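Section 10: Suture check after a tool change
Troncoso surgical training cell, Lasari control software

The Lasari screen shows a green tick once the wrist test passes. Do not take that as proof the cell can sew. It tests the motors and says very little about grip or cable stretch.

1. Clamp a fresh practice pad under the fixed camera.
2. Home both arms. Check the wrist pulleys for frayed cable before you go further.
3. Tie one knot at the left end of the cut and trim the tails.
4. Start a second stitch to the right of it. Pause with the throw still open and pull both instruments out of view.

Instruments at the cut, and the pad with both instruments out of view:
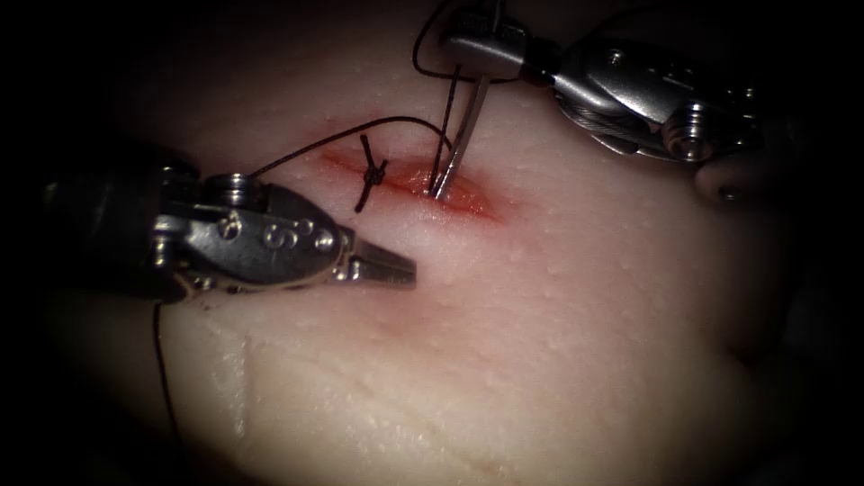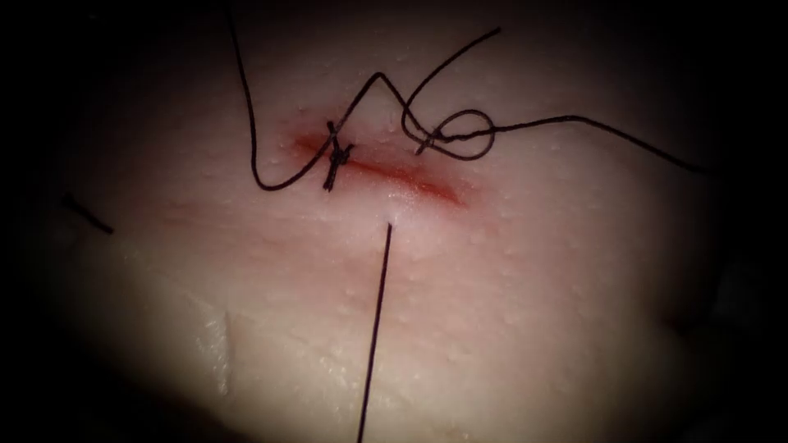

5. Close the throw slowly. If the thread slips in the jaws, stop and replace the tool. Raising the grip setting above 100 only hides the fault.
6. Log the result under code 2733, pass or fail.

CAUTION: Keep hands clear until both arms are parked – the pause button does not cut motor power.

NOTE: The Cidarex tool sheet says recalibration is optional after a swap. We have seen no test data behind that claim. Run all the steps 2 times, and do it again in January when the cables are changed.

Flitside service desk, revised 28/07/2026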